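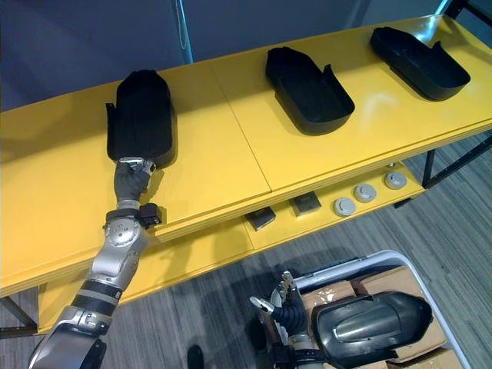
The Yellow Table at Wanoscombe

I have a weakness for workbenches. Put me in a factory with a giant press and a flashing control panel and I'll wander off to look at where people put things down. So when I got to spend a morning at the Plallavari parts shop in Wanoscombe (published 9/3/19, but I went in February, in the wrong shoes), I headed straight for the yellow table.

And wow, is it yellow! It's school-bus, rubber-duck yellow, long and glossy, with a seam across the top where two panels meet. The shop calls it the Hollmann, after the catalog it was ordered from, and they paid $692 for it secondhand. I've spent more than that on a couch I don't even like.

What goes on it are the shells. They're black plastic, long and rounded at one end, with low sides like a tray. My first thought was the inside of a ski boot. Turn one over and you get a dark, matte side that looks almost fuzzy, and I wanted to pet it, which I was told not to do without gloves. Set out in a row on all that yellow they look terrific, like something in a very expensive shoe store.

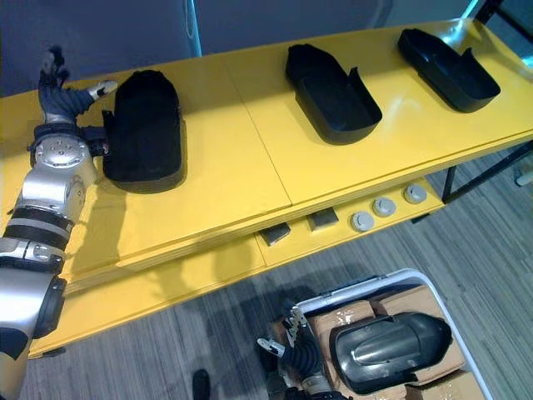
Room to put things down

The spacing is the part I keep thinking about. At home I pile. My kitchen counter has a pile of mail on top of a pile of magazines, and somewhere under there is a cutting board. On the Hollmann, the shells get a good stretch of yellow between them, so you can get a hand around one without bumping its neighbor.

Black on yellow helps too, of course. A dropped screw on my brown desk is gone forever. I asked if the color was picked for that and got a shrug. It was the one in stock.

Then there's the lower ledge, yellow again, with a pair of dark blocks and a row of round gray pieces. I love a second level on a table. You keep the top clear and still have a spot for the small stuff.

Off to the shelves

A regular run of the Gretora shell is 400, and a big one is 1000, so there's a lot of cardboard in this story. The boxes are light tan, stacked tall on shelving with pale gray edges, and there's more yellow over there in the bars. By this point I was seeing yellow everywhere, including on the drive home.
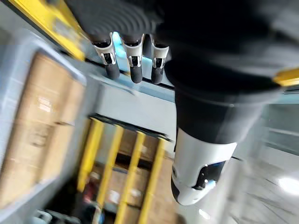 What I took home

I asked for the bench's paint code and got the number 3939 on the back of a packing slip. My hardware store had never heard of it, but they mixed me something close, and two coats later I have a very loud table in my garage. I've left the top clear for a week now. The mail has moved to the dryer.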